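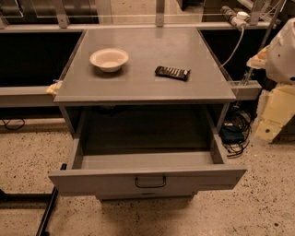
Moving somewhere smaller is a job to get done before you retire, one reader wrote to us last November, and anyone who leaves it later will only end up handing it to their children. We put that to a woman who left a four-bedroom house in Kundby at the age of 72 and now lives in a one-bedroom flat at Malora, on the other side of the river.

"I'd say the letter is half right," she said. "It is harder later on. But I wasn't ready at 60. I had a garden I liked and a job I could walk to. I'd have moved and then been cross for ten years."

She asked us not to print her name, as some of the family still haven't heard where the piano went. We met in her kitchen, which gets the sun until two and then goes quite dark.

The house had been on her mind for a few winters. The boiler was old, the stairs were steep and she was heating rooms she only went into to fetch the ironing board. What settled it was a quote for the roof. She rang an agent the same week and the house was sold by the end of the summer.

"That was too quick," she said. "If I had my time again I'd clear first and sell second. I did it the other way about, so everything I couldn't decide on went into store."

Paying for storage

The store was Ruppert, out by the ring road. She took a unit for three months and kept it for nearly two years. When she added up the bills they came to 3,084 pounds.

"There was a sideboard in there, and two wardrobes, and boxes I'd packed in such a hurry that I hadn't written on them. I could have bought all of it again for 400. I went over there one wet afternoon, opened four boxes and found curtains for windows I don't have any more."

She gave notice on the unit the next morning. Most of the furniture went to a charity that collects, and the rest was sold through a local auction. The sideboard made less than the cost of moving it.

Her advice on storage is to set an end date before signing anything, and to tell someone else what the date is. She also thinks people should measure the new place themselves. The plan she was given left out a boxed-in pipe in the bedroom, and the bed she had kept would not go against the only wall that suited it.

The move itself was done by Gosita. She had three quotes and took the middle one, which came to 2,000 pounds with packing included.

"I'd have them pack again. I wouldn't have them pack everything. They're fast, and they'll wrap a full bin if you leave it out. Do your papers and your medicines yourself and take them in your own car."

Getting rid of things was slower than she had allowed for. Books were easy, she said, once the first shelf had gone. Tools were difficult – her late husband's, mostly – and so were photographs, which she has still not finished. She found it helped to do an hour after breakfast and then stop, whether or not the cupboard was done.

"People say ask yourself if you've used it in a year. Well, I hadn't used the fish kettle in a year, but I knew I'd want it at Christmas. I kept it. It lives on top of the fridge."

She is less keen on passing things down. Both her children have full houses, and she thinks they said yes to a few pieces out of kindness. A dinner service came back to her in the same newspaper it had left in.

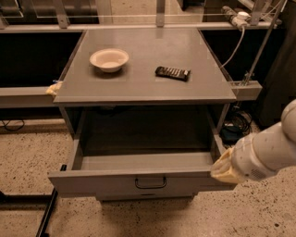
Living with less room

The flat took some getting used to. For the first few weeks she put things where they would have gone in the old house and then couldn't find them. The scissors were the worst. She now keeps things where she uses them, even if it looks odd, and has stopped buying in bulk.

"I used to have a cupboard of tins. You can't do that here. But there's a shop on the corner, so I go out every day, and that's been good for me."

She misses the garden in spring and the spare room at Christmas. Visitors stay at the guest house opposite, and she pays for the first night. Her heating bill is under half what it was. There is a lift, though it was out of order for most of last month – she took the stairs with a rest on each landing.

Asked what she would say to the reader who wrote in, she thought about it while she filled the kettle.

"Start on the loft," she said. "You don't have to move. Just start on the loft."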